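Budgeting for a two-arm robot for household tidying tasks: what am I forgetting?
Posted in Buying and Planning

Solène Barbier
Hello everybody, and thank you in advance for reading, because I do go on a bit. I'm putting together the equipment request for our small home-robotics project, Purlow, and it has to be in by the end of January. The task is putting soft toys away into a storage basket on a bed, in a normal furnished room, and we'd like to get to 60 tidy-ups a day.

I have a quote from Garnitz for the arms, the stand and the head camera, and I've been very happy with how they answer the phone! What I can't work out is how much to set aside for everything else. The toys and the basket cost next to nothing, so at first I had a single line called "props" and left it at that.
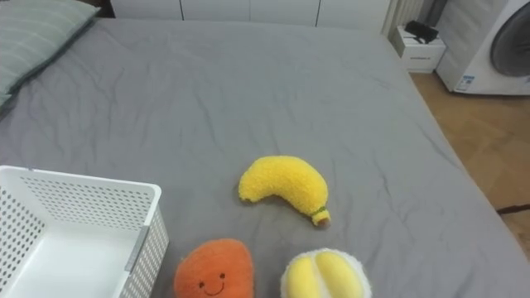

My other worry is reach. The quote offers a standard arm and a longer one, and the longer one eats up most of what I had been saving for spares. Would you pay for it, or put the money into a second set of finger pads? A bed is a good deal wider than the benches I'm used to planning for.

Tiburcio Cortés
Welcome, Solène! I went through this at Ventura with a very similar setup, and I'd hold off on the longer arm until you've tried the standard one at the side of a real bed. Ask Garnitz for a loan unit (they may say no, but do ask). If your toys and basket stay on the near half of the mattress you may never miss the extra reach, and a stand you can roll along the bedside gets you a long way for much less money.

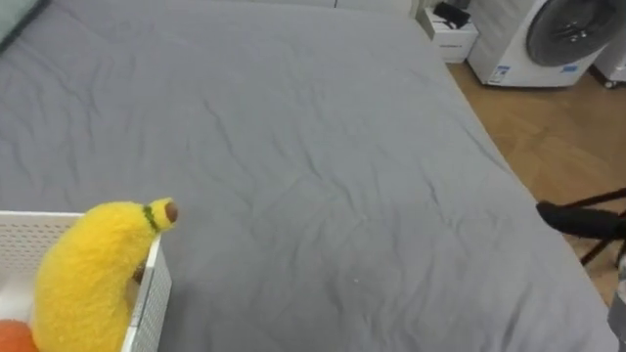 Gripper at the bedside, with the plush banana leaning on the basket rim.

Do split up that props line, though. I'd have 2 of every toy and every basket, bought on the same day, so that a replacement matches what you started with. Fuzzy fabric wears, and shops change their stock without telling you. Finger pads are the part I underbudgeted worst, so I'd keep 10 percent of the whole request for pads, cables and the odd connector, and I'd write it in as its own line so it can't quietly vanish. 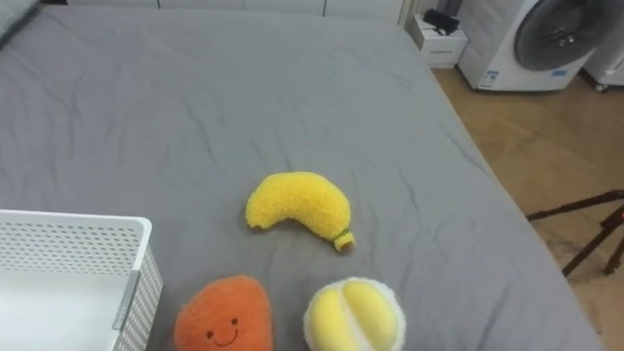

Should delivery and setup be in the same request as the arms?
Put them together if your office allows it, and get the setup visit written into the quote with the number of hours spelled out.

flonodik_fan71
We got ours from Flonodik, no complaints. Measure your doorways first!! The crate was bigger than the robot by a lot.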